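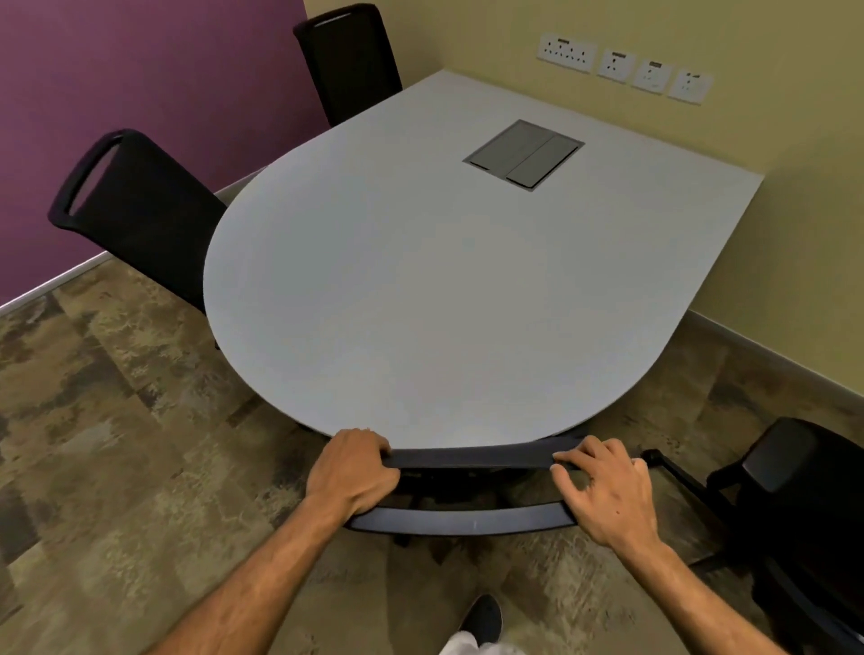

Gavoro meeting table, six months in

I bought this for the little back room at work in March, after a lot of dithering and one very long phone call with Kylie Rakena at Vellis, who sold it to me and was far more patient than I deserved. It came to 727 all in, delivery included. I'd looked at the Zokusden as well, but that was nearly 1,000 and I couldn't see what the extra was for.

Putting it together took two of us an evening. The instructions are mostly drawings, and step 17 is simply wrong – the bracket goes on the other way up, so save yourself the swearing. There were 26 bolts in the bag and every one got used, so full marks there!

What I love is the rounded end. We used to have a square thing and I had a permanent bruise on my hip from squeezing past with my coffee. Now people can sit round the curve and all see each other, and pulling up one more chair isn't a drama. The straight end goes up against the wall, and the grey is light enough that the room feels bigger (or I'm just in a better mood in there).
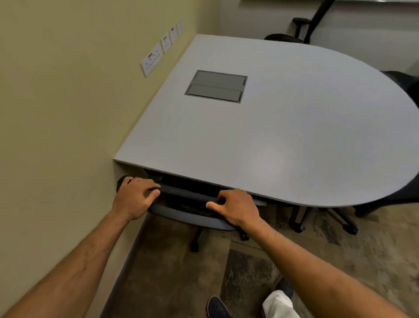
Cleaning is easy enough, a damp cloth and a bit of washing-up liquid, though biro takes some rubbing. I do wish the legs were adjustable. Our floor slopes and I've got folded card under one of them, and every time someone hoovers it wanders off and we're back to wobbling.

Vellis also sent the wrong chairs the first time, four Ristić ones in a sort of mustard, but they swapped them within the week and didn't charge for collection. I nearly kept them.

Four stars from me. It'd be five with proper feet.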